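Drinthorpe Hall kitchen and meeting rooms, monthly walk-round
Thu 11 June
Done by: Ha-rang Choo
Copy to: Jhosep Henao

Fire door, corridor: OK. Closes on its own, bit slow.
Fire door, kitchen: FAIL. Wedged open again. Wedge removed, now in my desk drawer.
Extinguishers: OK, all in date till October. Bracket loose by the back stairs.
Emergency lights: 4 tested, one dim. Bulb ordered, job no. 865.
Urn: OK. Descale soon please, fur on the element.
Fridge: 4 degrees, fine. Milk not labelled.
Hot tap: 71 at the kitchen sink, too hot for a hand basin. Sign wanted til the valve is looked at.

Comments. Tables wiped down and sound, no wobble, no sharp edges. Please don't leave drinks near sockets or laptops, had one spill already this year and it took out an extension lead. Cups go back to the kitchen at the end of every session.
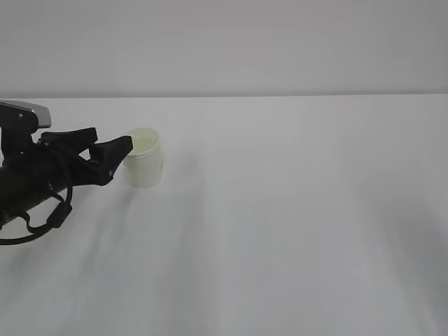 Extension leads: two without test stickers, taken out of use. Nasen heater in the small room has a scorched plug, do NOT use, label tied on. Lead no. 236 passed, sticker is peeling so write the number on in marker.

First aid box: short of plasters and the eye wash is out of date. Reordered.
Floor by the rear entrance: mat curling up, trip risk. Tape for now, new mat to folow.
Accident book: present, nothing new entered.

Recheck kitchen door and heater next week. JH to chase the valve.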